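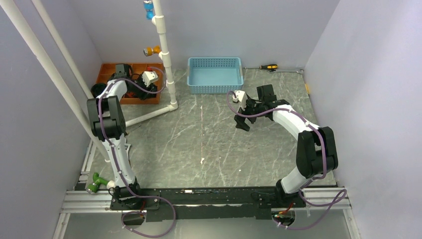
Rollen, nicht knüllen

Imre Farkas, April

Es gibt Menschen, die besitzen Gürtel, und es gibt Menschen, die besitzen einen Haken an der Innenseite der Schranktür, an dem etwas hängt, das früher einmal Gürtel waren. Ich gehörte elf Jahre lang zur zweiten Sorte. Der Haken stammte vom Vormieter, das Knäuel von mir. Zog man morgens am braunen, kam der schwarze mit, und an dem hing per Schnalle noch ein Gepäckriemen, den ich zuletzt gebraucht habe, als man Koffer noch zubinden musste.

Das Ende des Hakens kam ohne mein Zutun. Er ist abgerissen, gegen halb sieben Uhr früh, mit einem Geräusch, bei dem Zsófia im Nebenzimmer nach der Katze gerufen hat. Wir haben keine Katze. Seitdem wird bei uns gerollt.

Die Schule des Rollens

Wer glaubt, beim Rollen gebe es nichts zu diskutieren, hat noch nie mit Zsófia Szűcs einen Riemen aufgerollt. Ich fing beim losen Ende an und arbeitete mich zur Schnalle vor. Sie fing bei der Schnalle an und arbeitete sich, wie sie meinte, zur Vernunft vor. Beide Verfahren ergeben etwas Rundes. Meines hat den Vorteil, dass die Schnalle außen liegt und man sie sofort findet. Ihres hat den Vorteil, dass es ihres ist.

Bei Leder und Gurtband ist das fast egal, die behalten ihre Form, wenn man sie ein paar Tage in Ruhe lässt. Stoff ist ein anderer Charakter. Stoff tut so, als sei er einverstanden, und sobald man die Hand wegnimmt, legt er sich quer über die nächste freie Fläche und macht sich lang. Der dunkelblaue mit dem gelb-türkisen Muster ist darin Meister. Er misst 170 Zentimeter, gehört zu keiner Hose, die ich kenne, und wurde von mir schon als Gürtel, als Taschenriemen und einmal beim Umzug als Türstopper geführt. 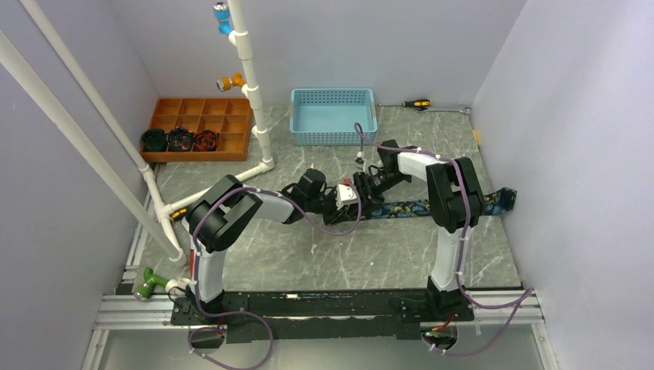

Dunkelgrün, Schwarz und Orange-Schwarz haben ihren Platz gefunden. Der Blaue liegt noch quer.

Der Kasten mit den Fächern heißt bei uns übrigens nur »der Setzkasten«, obwohl er mit Buchstaben nie etwas zu tun hatte. Gekauft habe ich ihn bei Halász, dem Laden an der Ecke, in dem man Schrauben noch einzeln bekommt und Auskünfte gar nicht. Er stand ganz unten im Regal und kostete 39 Euro. Das ist viel Geld für Luft mit Trennwänden. Vorher hatte ich mir einen Einsatz von Storkham angesehen, in vornehmem Grau, mit einem Faltblatt über »achtsame Schubladen«. Das Faltblatt habe ich mitgenommen, den Einsatz dagelassen.

Die Fächer sind klein und quadratisch, und darin liegt eine gewisse Strenge. Wer zu locker rollt, passt nicht hinein. Wer zu fest rollt, kriegt die Sache später nur noch mit dem Fingernagel heraus. Ich habe eine Weile versucht, eine Reihenfolge einzuhalten — nach Farbe, dann nach Anlass, dann nach Wahrscheinlichkeit, dass ich noch hineinpasse. Die dritte Ordnung war die ehrlichste und hat mir den Abend verdorben. Jetzt kommt das, was zuerst fertig wird, nach vorn links, und dann sehen wir weiter.

Zwei Dinge, die ich unterwegs gelernt habe: Eine Rolle gehört mit der flachen Seite nach unten ins Fach, sonst steht sie auf der Kante und lauert. Und Gummibänder drumherum sind verboten. Die werden nach einem Sommer klebrig, und dann hat man einen Gürtel mit Spurrille.

Zum Korb

Der blaue Korb sollte ursprünglich das Gegenstück zum Kasten sein, also der Ort für alles, was sich nicht rollen lässt oder nicht gerollt werden will. Zsófia nennt so etwas eine Zwischenstation. Ich kenne meine Zwischenstationen. Die vorige war ein Schuhkarton von Rorura, in dem ich Jahre später eine Steuererklärung wiederfand, zusammen mit einem Radieschenmesser und der Garantiekarte für einen Toaster der Marke Bumness, der da schon lange nicht mehr unter uns weilte.

Deshalb gilt für den Korb jetzt eine Regel, und die lautet: Er wird am Abend geleert. Das klappt erstaunlich gut, solange man nicht fragt, wohin.
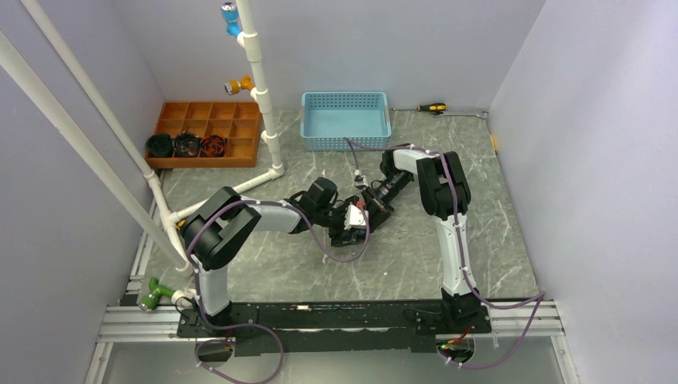 Der Korb, vorschriftsmäßig leer. Rechts davon zwei, die sich nicht rollen lassen.

Werkzeug hat in diesem System nämlich noch keinen Wohnsitz. In die quadratischen Fächer geht ein Schraubenschlüssel nicht hinein, und beim Schraubendreher mit dem gelb-schwarzen Griff habe ich es diagonal versucht, hochkant und einmal mit gutem Zureden. In den Korb würden beide passen, aber dann wäre der Korb nicht leer, und wir hätten wieder einen Schuhkarton, bloß mit Löchern. Also liegen sie daneben, an der Wand entlang, wie Leute, die zu früh auf einer Feier sind und so tun, als interessierten sie sich für die Tapete.

Ich habe den Vorschlag gemacht, eine Rolltasche anzuschaffen, so eine aus Segeltuch mit Einstecktaschen. Zsófia fand die Idee gut und fragte, wohin wir die Rolltasche dann legen. Das Gespräch ruht seither.

Noch einmal zum Blauen

Er verdient einen eigenen Absatz, schon weil er mehr Zeit gekostet hat als alle anderen zusammen. Mein erster Ansatz war, ihn in der Mitte zu fassen und beide Enden gleichzeitig einzudrehen. So macht man es angeblich mit Krawatten. Man erhält auf diese Weise einen Bausch, der in der Hand recht ordentlich wirkt und auf dem Tisch an ein benutztes Taschentuch mit Migrationsplänen erinnert.
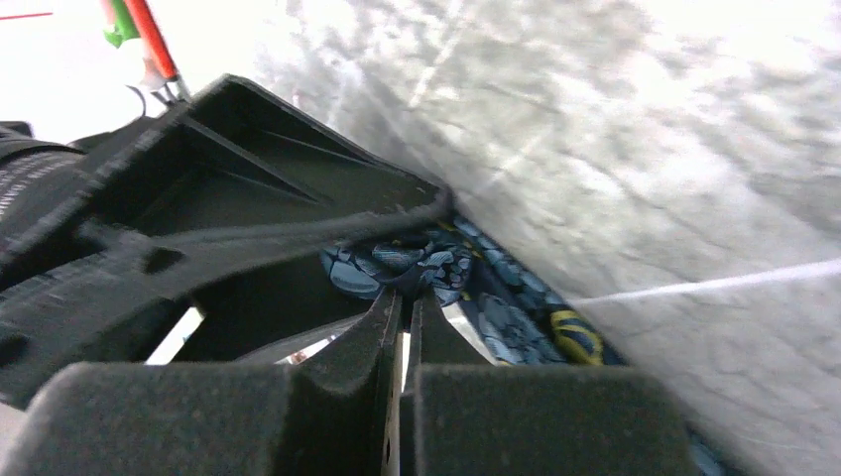 Der zweite Ansatz war Zsófias, also ein Ende fassen, flach hinlegen, glattstreichen, kurz wickeln, wieder glattstreichen. Das dauert länger und sieht beim Zuschauen nach nichts aus, weshalb ich lange dagegen war. Wichtig ist der Anfang. Wenn die erste Windung eine Falte hat, haben alle anderen sie auch, und am Ende wölbt sich das Ganze wie ein schlecht gelaunter Pilz. Bei bedrucktem Stoff kommt dazu, dass man ständig auf das Muster schaut statt auf die Kante. Ich habe mir angewöhnt, ihn mit der bunten Seite nach unten zu legen. Zsófia sagt, damit verberge man das einzig Schöne an ihm.

Offen ist noch, was mit dem Gepäckriemen passiert. Er ist zu breit für ein Fach und zu steif für den Korb. Im Moment liegt er auf der Fensterbank, neben dem abgerissenen Haken, den ich aufgehoben habe, falls man ihn noch einmal andübeln kann.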